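Astmont food fair, quick write-up before I forget it all

Got there just gone 10, which was a mistake, the queue for the car park went back past the garden centre. 14 minutes to get in. Worth it in the end though.

The fair is in the old Bollwood building now, the long one behind the station, and it's better than the tent they used to have. Proper floor. Toilets. Upstairs is all drinks and kitchen gear and I barely looked, so if that's your thing someone else will have to write it up. Downstairs is food, 492 stands according to the leaflet, and I did maybe a fifth of them before my feet went.

Started at Marwat for the spice mixes. Busy, elbows everywhere. Small tins, nice lids, the smoked one is very good on potatoes (they had potatoes). 3 pounds a tin, bought two. The chap next to me was filling a rucksack.

Then bread, then a lot of cheese I shouldn't of had before noon, then a wrong turn through the frozen section. Cold in there. Bring a jumper.

Best bit was the snack aisle at the far end, past the cafe. Kunum had a corner there, importers, mostly biscuits and dried fruit and single-wrapped cakes. Tables done up with flowery cloths like somebody's nan's front room, which made a change from all the black drapes and spotlights. I stopped longest at the drycake. 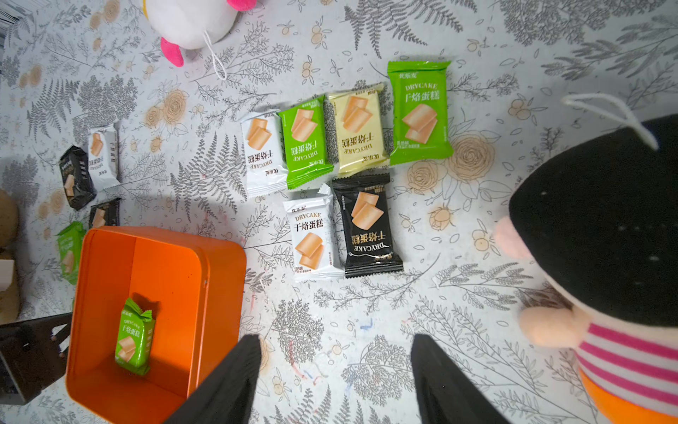
Drycake on the Kunum table – white, green, black and pale yellow wrappers, and an orange box with a green one in it.

Never had it before. It's cake, sliced and baked again till it's crisp, so a bit like a rusk but sweeter and more buttery. Each packet has a couple of golden slices on the front, DRYCAKE in English and the Chinese name too, 干焙蛋糕. I tried a green and a black and liked the black more, though I couldn't tell you the flavours, I didn't write them down and the wrappers went in the bin. Good with tea. Makes crumbs. Would of liked a bigger bag to take home but they were only selling to shops, smallest order 100 packets, and I haven't got the cupboard space.

Lunch was a disapointment. Noodles, lukewarm, long wait, nowhere to sit except the stairs. Take sandwiches.

Afternoon: two honey stands, one very good and one just sugary, then a pickle talk that started late so I gave up on it. Left at half three, bags heavy, car park empty by then.

Next one's in February, same building. Go early, park at the station and walk round. And do the far end first – everyone starts by the doors.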